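Workshop > Small Shop Tips > Buying Gear

Budgeting for your first robot arm (what I wish I'd written on the back of the envelope)

Sep 29, 2024

Filed under: Money & Machines

14 shares | 6 comments

I pack fruit gift bowls out of a converted garage, and by May my wrists were done. So I started pricing arms! I had $3000 in my head as the total, and I want to save you from doing what I did, because the arm is the part of the bill you already know about. The rest comes in little envelopes.

Start with the job, in one sentence, on paper. Mine was "pick up one piece of fruit, put it in a small bowl, don't bruise it." Everything I bought after that got held up against the sentence, and a few things went straight back in the cart (the fancy vision add-on, sigh, it was so pretty).
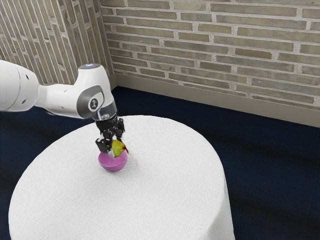 Reach was the first number I got wrong. I measured from the middle of my table to the wall and called it good, but the arm needs a place to stand too, and it needs room to fold its elbow without whacking anything. Tape the outline on your floor and leave it there for 3 days. If you keep tripping over the tape, you'll keep tripping over the arm.

Next, the gripper. Lulero sells theirs separately from the arm, and so does Tarnance, so read the listing twice before you compare prices. Ask how wide it opens and how gently it can close, then go measure your biggest and smallest pieces. A pear is a sneaky shape, fat at one end and skinny at the other, and lying on its side it wants a different grab than an apple does. I'd put money aside for a second set of finger pads right away. 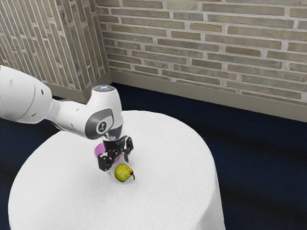 Try it in simulation before you pay

This is my favorite tip, and I came to it embarrassingly late. Build your table and your bowl in a simulator and let a pretend arm have a go at them. I used one called Prendaro, and I spent 6 evenings on it with a mug of tea, moving the bowl a little left, a little right, swapping fruit. It cost me a lot less than a return shipment would have!

Give yourself a line in the budget for your own time here, even if you pay yourself in cookies. Write down each layout you try, and which bowl you used. 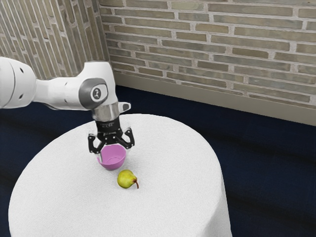

Keep the bowl and the fruit apart on the table when you plan the layout, with enough room for the fingers on both sides of whatever you're picking. I had everything crammed together at first to save space and had to redo the lot.

Then the boring lines: mounting plate, cables, a spare power supply, and a proper stop button. I set aside $80 for cables and wished I'd set aside more. Muriithi, the supply place I order from, will quote the whole pile on one sheet if you ask, and seeing it on one sheet is a bit of a shock but a useful one.

Check your surfaces and colors as well if you're planning on a camera. Speckled green fruit on a plain gray or white cover is easy on my eyes, so that's where I'm starting, and I'll test busier cloths later. 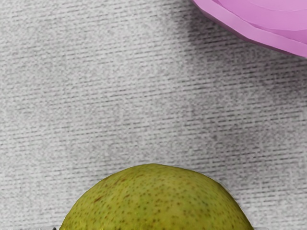 Lease or buy?

I went back and forth on this for weeks. If your busy season is short, ask for a lease price and ask who pays for repairs while you have it. If you pack all year like me, buying probably makes more sense, but get the warranty terms in writing and find out how long a replacement gripper takes to arrive. I'm still waiting on one of my two quotes, so the garage has tape on the floor and no arm yet.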